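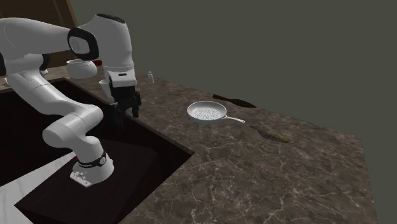 From: Catherine Baird
Date: January 11, 2021
Subject: Re: Kitchen arm at Grurnesgate - what happens to prep shifts?

Etelka Veres wrote:
> Several people on the Grurnesgate line have asked me if the
> arm means fewer prep shifts. Gaton told us it would be used for
> pans and cups only. Is that still the plan, and who
> resets it when it stops in the middle of a job? Right now it
> is whoever stands closest, and they fall behind on
> their own work.

Etelka,

Pans and cups is still the plan through March. It does not touch knives. Those stay with the cooks, and I have asked Gaton to put that in the work order.

On shifts: the total hours at Grurnesgate do not change this quarter. What changes is the split. The early prep person loses most of the pan handling and picks up the reset job, plus the log. I put that at 30 minutes a shift, going by what Durrani saw at their site. If it runs over, write it down, and I will take it off the prep list.

The reset has to be a named person on the rota. I agree it can't be whoever is closest. Training is 18 people to start, in pairs, paid at the normal rate. Rulel sent a manual but it is 511 pages and I don't expect anyone to read it on a break. I am cutting it down to the stop, clear and restart steps.

One thing I can't answer yet is what happens after March. Gaton wants 2000 logged cycles before they talk about a second arm - we are not close. I will post the count here each month.

Send me names for the first pairs by Friday, please. Evening people too, they got left out last time.

Catherine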